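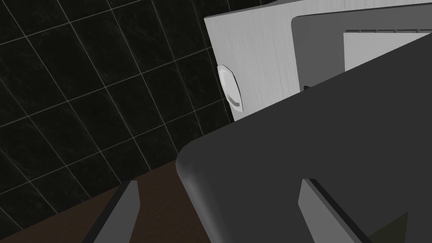
Zolach two-finger gripper kit, with the kitchen practice files

Sold from the shared workshop at Farnutdale. Kit version as of March 2026.

The Zolach is a parallel gripper for small home-built arms, the sort of thing you can bolt together on a kitchen table over a weekend and have opening and closing by Sunday teatime (if your soldering is better than mine, sooner). It started as my own answer to a very ordinary wish, which was to have an arm that could pull open a cupboard without taking the handle off with it. After a good many versions and a fair bit of swearing it has settled down into something I'm happy to put in a box and post to people.

You get the body shell, two plain blade fingers, the slide rails, one servo, the driver board, all the screws and a paper booklet. The arm isn't included. Most people at Farnutdale run theirs on the Ikonen arm, as the wrist plate was drawn up for it, but there is an adaptor plate in the box with blank corners you can drill to suit whatever you have.

The body

The shell is printed in two halves and closes over the servo like a clam. It's on the chunky side, I'll admit. Earlier shells were slimmer and looked rather smart, and every one of them cracked at the wrist sooner or later, usually when the arm was told to go somewhere it couldn't. I gave up on smart. The outside corners are rounded over so that a glancing knock slides off a cupboard front and doesn't dig in, and I'd ask you to leave them rounded if you print your own.

Jaw opening is 80 mm between bare fingers. Slip-on pads take a little off that, and there is a pair of soft ones in the box to try.

The fingers

Plain blades, held on with two screws each. They are meant to be swapped and they are meant to be cheap, so please don't be sad when you break one. The finger drawings come with the kit and lots of people have made their own — long thin ones for drawer pulls, stubby ones for jar lids, and one rather lovely hooked pair for curved appliance handles that I've since added to the files for everybody.

If you do make your own, keep the screw slots the same and keep the weight down. The servo will cope with a heavier finger but it gets warm and grumbly, and the grip goes soft after a few minutes.

The practice kitchen

This is the part I'm fondest of. Along with the kit you get a set of simulation files called Brullwood, a little virtual kitchen with a dark tiled wall, a brown worktop and a white appliance with a curved handle to go at. The gripper is modelled in it too, in the same plain grey. There is a wrist view, so you can sit with a cup of tea and watch the fingers come up to the handle from close in, which teaches you a surprising amount about how much room the body needs. My first few hundred goes were all elbows, so to speak. I kept lining up the fingertips beautifully and forgetting the great lump behind them.

Start with the worktop, where there is plenty of space, and just practise getting the fingers down level. Then go over to the handle. Come in slowly, with the jaws well open, and stop short of the door before you close. Once you can do that by hand, the booklet shows you how to save the moves and play them back with the real arm.

A word of caution, as I'd feel bad otherwise. The virtual handle is far more forgiving than any real one. Friction in the files is a guess, tuned until it felt like the fridge in our workshop, and your kitchen will have its own ideas. Run everything at quarter speed the first time, with the emergency stop within reach, and move the good crockery.

Putting it together

The booklet takes you through it step by step, with drawings, but these are the places where people get stuck:

Centre the servo before you fit the horn. If you forget, the jaws will only open halfway, and you'll have to take the shell apart again.

The left and right rails look the same and aren't. The left one has a small dimple at the wrist end.

Nip the shell screws up gently. They go straight into plastic and will strip if you lean on them.

Run the cable down the channel at the back with a bit of slack at the wrist.

What you'll need of your own

A small cross-head screwdriver, a soldering iron, a 12 V supply, and a computer to run Brullwood. It isn't fussy about the computer, and an oldish laptop manages if you turn the shadows off, though it may sound as if it's about to take flight.

Specification

Jaw opening: 80 mm
Supply: 12 V
Weight with plain fingers: around 300 g
Servo: metal gear, supplied
Shell: two-part print, grey
Finger fixing: two screws per finger
Tested: 2000 open-and-close cycles on the workshop bench, one set of pads replaced

Ordering

Kits are made up in small batches on the big bench at Farnutdale, and the next lot should be ready in April. Send a message through the order form to be put down for one, and tell us which arm you have so the right screws go in the bag. You can collect from the workshop or have it posted. Spare fingers, pads and shell halves are sold separately, and if all you've lost is a screw, just ask and we'll pop one in an envelope.

The Brullwood files can also be had without the kit, for anyone who'd like a try before deciding — same form, tick the second box.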